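Koskela Social Club
Games Night Group: Minutes of the February Meeting

Present: Raimonds Hunt (chair), So-ying Fu (minutes and equipment), and nine members who signed the sheet
Apologies: three received
Start: 6:15 p.m.

1. Minutes of the last meeting

Read and accepted with one correction. The snack budget was recorded as being for the quarter. It is for the half year.

2. Matters arising

The key to the supply cabinet has been copied. One copy stays at the front desk and the other is with So-ying. The heating in Room 301 now stays on until 9 p.m. on games nights. The building office agreed to this by email.

The dartboard question was not taken further. Two members still want one and the building office has still not answered.

3. Chips and trays

Most of the meeting was spent on this item. The club owns a large set of poker chips bought in three lots over several years, and they are kept in a mix of tins, zip bags and a shoebox. Setting up takes too long and at the last two games nights the first hand was dealt late. Members had asked for a better way of storing and handing out chips. The clear plastic trays were brought out for the discussion.

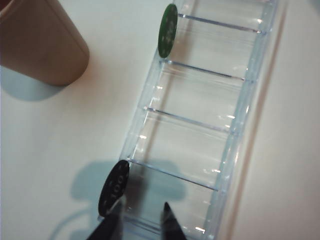 So-ying Fu
Equipment and minutes

I gave the equipment report. The trays are clear plastic with dividers across them, so the chips stand on edge and the color can be seen from the side. I think this is the main point in their favor. With the tins, people open every lid to find the greens.

The chips total 3000 across all values, counted by two members over two evenings in January. The full count sheet is in the equipment folder. We are short on the low values and have far more of the high values than we use. A number of chips from the oldest lot have worn faces and I have set those aside in a bag marked "old lot." They should not go back into play until we decide what to do with them.

I asked the meeting to settle three things: whether to move to trays, how to lay them out, and who puts the chips away at the end.

Discussion on moving to trays. One member said tins are harder to knock over and have lasted us for years. Another said the tins are noisy and two of the lids no longer fit. It was asked whether the plastic would crack. Raimonds said the trays would live in the supply cabinet on the middle shelf and would only be carried as far as the tables, so he was not very worried. It was also asked whether we could buy lids. I have looked at the Vamgate catalog, which lists lidded trays, but the lids do not fit the trays we have.

Agreed: the club will move to trays for the tables. The tins will be kept for bulk storage only. The shoebox will be thrown out.

Discussion on layout. This took longer. The suggestions were to sort by value from left to right, to sort by color in whatever order looks clearest, or to let each dealer decide. Most people were against the last one, having sat down after someone else's shift and been unable to find anything. There was some back and forth on whether low values should be on the left or the right. Left-handed members said they did not mind either way.

Raimonds pointed out that the values are printed on the chips and asked if the order mattered at all. The answer from the dealers was that it does when the room is busy, as they reach without looking. A member who deals most weeks said that black and dark green are the pair she mixes up under the ceiling lights, and that she would like them kept well apart. Others agreed. A black 100 and a green 20 were stood up in a tray with space between them so everyone could look from their own seats.

Agreed: low values on the right, high values on the left, with black and green never in neighboring slots. So-ying to write this on a card for each tray. To be tried at the next two games nights and looked at again after that.

Discussion on putting away. At present this falls to whoever is last out. It was agreed that this is unfair and also that it is why the bags are in such a state. Each table will now put away its own chips before anyone leaves it. The dealer checks the tray against the card and brings it to the cabinet. Loose chips found on the floor go in the dish on top of the cabinet and not into the nearest tray.

4. Drinks on the tables

This was raised during item 3 and moved here. Cups are being put down among the chips. There was a spill at the December games night and one deck had to be thrown away. A side table was suggested. Members at the far end of the room said they would have to get up every time they wanted a sip. Paper cups with lids were also suggested, but the coffee supplier, Rudatura, charges extra for lids and nobody wanted to pay for them out of the snack budget.

Agreed: cups may stay on the tables but must be kept behind the trays, on the side away from the cards. Cold drinks in open glasses go on the windowsill.
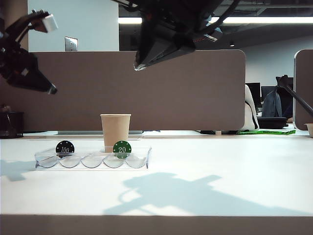

5. Cards and other equipment

So-ying reported that there are 21 decks in the cabinet. Not all of them are complete. She will go through them before the next meeting and mark the short ones. Short decks can be used for the children's table, where they mostly play snap.

The cribbage board is missing two pegs. A member has offered to make new ones. Accepted with thanks.

It was asked if the club could buy a second timer. Raimonds said he would like to see the first one used more before buying another. Left open.

6. The spring tournament

Raimonds reported that Drutusico, the games shop, has offered a gift card as first prize and would like a small sign by the door in return. Agreed. The sign should be no bigger than a sheet of letter paper.

The entry fee stays at $5. There was a suggestion to raise it to cover a second prize. The vote was close and went against. Second prize will be a deck of cards and a mug, as last year.

Sign-up will be on paper at the front desk. Those who had trouble with the online form last year were glad of this. So-ying asked that people write their names clearly, as last year she had to guess at four of them.

Starting stacks were not decided. With the low values running short, the old starting stack may not be possible for every player. Raimonds and So-ying will work out what can be done with the chips we have and bring two options to the next meeting. If neither is acceptable we will look at the price of more low-value chips, but no money was approved for this tonight.

7. Room booking

Room 301 is booked for games nights until the end of May. The tables have to be put back in rows afterward. The last group to use the room before us has been leaving the chairs stacked in front of the cabinet. Raimonds will speak to them.

8. Any other business

A member asked if the start time could move back by half an hour for people coming from work. Others have buses to catch at the other end of the evening. A show of hands was split. The sign-up sheet at the next games night will have a column for preferred start time.

A gray scarf and a pair of reading glasses were left behind at the last games night. They are at the front desk.

Someone asked what will happen to the chips in the "old lot" bag. Ideas were to give them to the children's table, sell them, or use them as drink tokens at the summer party. Carried over.

9. Actions

So-ying Fu: write the layout cards; go through the decks; put the tins on the bottom shelf
Raimonds Hunt: reply to Drutusico; speak to the group before us about the chairs; ask again about the dartboard
Both: starting stack options for the tournament
Dealers: try the new layout and note any problems on the back of the card

The meeting closed at 7:40 p.m. The next meeting will be in the same room at the usual time. Items for the agenda should reach So-ying a week before.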